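De : Wayne Bramwell
À : liste jouets-partages
Objet : Re: [jouets-partages] tri des petites pièces, on fait comment ?
Date : septembre 2020

Bonjour à toutes et à tous,

Je réponds en retard au message de Moges, pardon, j'ai eu la rentrée du grand et un dégât des eaux dans la même quinzaine (le grand va bien, le plafond moins). Je recopie son message parce que je sais que plusieurs d'entre vous ne gardent pas les anciens :

> Salut la liste,
>
> Je reprends le stock de la ludothèque d'Ekbridge et je me retrouve avec tout le fond « petite enfance » dans des sacs. Tout est mélangé : la dînette, les engrenages, les anneaux à empiler, des bouts de puzzles. J'ai commencé un inventaire et je suis arrivé à 573 pièces avant de caler, il me reste un sac entier que je n'ai pas ouvert.
>
> Mes questions, en vrac :
> - vous rangez par jeu d'origine ou par type de pièce ?
> - vous faites quoi des pièces orphelines ?
> - paniers ajourés ou boîtes fermées ?
> - est-ce que quelqu'un a déjà essayé de laver des engrenages sans y passer la nuit ?
>
> Merci d'avance, je suis preneur de tout, même des mauvaises idées.
>
> Moges

Alors, Moges, d'abord bravo d'avoir compté jusque-là, moi je n'aurais pas eu le courage ! À Druvport on a renoncé à l'inventaire pièce par pièce il y a longtemps. On compte les jeux, et à l'intérieur du jeu on vérifie juste que les pièces sans lesquelles on ne peut pas jouer sont là. Pour la dînette, par exemple, on n'a jamais su combien de légumes il y avait au départ, et je crois qu'aucun enfant ne s'en est plaint.

Par jeu ou par type ? J'ai changé d'avis deux fois là-dessus. Au début je rangeais par jeu d'origine, très sérieusement, avec les étiquettes et tout. Sauf que les enfants, eux, mélangent dans la minute : l'anneau devient un beignet, l'engrenage passe à la casserole, et à la fin de la séance tu passes une heure à reconstituer des familles qui n'intéressent que toi. Depuis mars je range par usage. Un panier « cuisine », un panier « ça s'empile », une boîte « ça tourne ». Et je m'autorise un panier mixte pour les tout-petits, avec un peu de chaque, parce que c'est celui-là qu'ils vident en premier de toute façon.

Le panier mixte, avec la poêle et les engrenages sur la table.

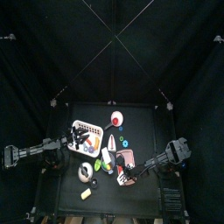
Wayne Bramwell

Le panier est un blanc en plastique, rectangulaire, avec des petites fentes le long du bord, vous en avez sûrement un pareil quelque part. Dedans il y a la carotte (l'éternelle carotte !), un machin jaune allongé et des anneaux, le violet et le petit bleu clair. Le machin jaune, on a eu tout un débat chez nous : banane, maïs, frite géante ? On a tranché en ne tranchant pas, il va dans la cuisine et voilà. La poêle rose et blanche va au panier cuisine elle aussi, avec le truc rond et rouge qui est dedans. Ma fille dit que c'est une tomate, je dis ce que ma fille dit.

Les engrenages, en revanche, je les sors toujours du mixte à la fin. Tout seul, un engrenage n'amuse pas longtemps. Il faut qu'il y en ait au moins deux qui s'accrochent, et de préférence de tailles différentes, sinon c'est vite vu. Donc chez nous ils repartent dans leur boîte avec leur plaque, et le panier mixte en reçoit d'autres la fois suivante. Je garde 3 ou 4 engrenages par panier, pas plus, au-delà ils coulent au fond et on ne les retrouve qu'au grand ménage.

Pour les orphelines : une boîte à chaussures, un an de purgatoire. Si au bout d'un an personne n'a réclamé la pièce et qu'elle n'a retrouvé aucun jeu, elle passe aux bricolages. Les anneaux font de très bons tampons pour la peinture, les bouts de puzzle finissent collés sur des cadres (moches, mais les parents adorent). Par contre je jette sans état d'âme tout ce qui est fendu ou qui a un bord qui accroche. Et je passe tout ce qui est petit au gabarit pour les moins de trois ans, là-dessus je ne discute pas, même quand la pièce est jolie.

Paniers ou boîtes : paniers ajourés pour ce qui sort à chaque séance, boîtes fermées pour ce qui dort. Le panier, tu vois tout de suite ce qui traîne dedans et ça sèche bien si tu as rangé un peu vite après le lavage. L'inconvénient c'est la poussière, et les très petites pièces qui se faufilent. La gamme Plunum que quelqu'un avait recommandée ici au printemps, je l'ai essayée aussi, les couvercles sont bien mais il faut deux mains et un genou pour les fermer. À toi de voir selon qui range chez vous. Chez nous ce sont beaucoup les enfants, donc pas de couvercle.

Le lavage, maintenant. Filet à linge, eau tiède, un peu de savon, on brasse dans la bassine, on rince, on étale sur une serviette. Pour les engrenages la crasse se met entre les dents, et là je n'ai pas trouvé mieux que la vieille brosse à dents, en écoutant la radio. Compte roughly... pardon, je réponds en même temps à ma sœur en anglais ! Compte à peu près 8 minutes par poignée, c'est long mais pas la nuit non plus. Surtout n'enferme pas tout de suite, laisse bien sécher, j'ai eu une boîte qui sentait la cave pendant des semaines.

Ah, et un truc bête : trie sur une table foncée si tu peux. J'ai fait ça longtemps sur la nappe à fleurs et je perdais tout ce qui était petit et clair. Sur du sombre les couleurs ressortent, même le soir avec mes yeux fatigués.

Si tu as des engrenages en trop dans ton sac pas ouvert, je suis preneur, il m'en manque des grands. En échange j'ai des anneaux à ne plus savoir qu'en faire et au moins deux dînettes de tasses sans soucoupes. Je passe par Ekbridge à la fin du mois, je peux déposer un carton si tu me dis les heures d'ouverture.

Et les autres, vous faites quoi de vos morceaux de puzzle ? J'ai un sac qui me regarde de travers depuis l'étagère.

Bises à toute la liste,
Wayne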